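3.2 Colour and contrast in figures 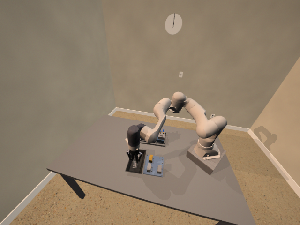

Figure 2. Rendered view with a pale arm on a gray table, black gripper above a black square plate.

Figueroa and Pereyra asked readers to rate print legibility for 19 figures, each reproduced at 3 column widths. Ratings fell most sharply where dark parts met other dark parts, as with the gripper and plate in Figure 2. Line drawings held up well at every width. The Zarnard stock gave slightly lower scores than the Hedorlow stock, though the gap closed once ink density was adjusted. Nearly 3,000 ratings were kept for analysis; incomplete forms were dropped before scoring.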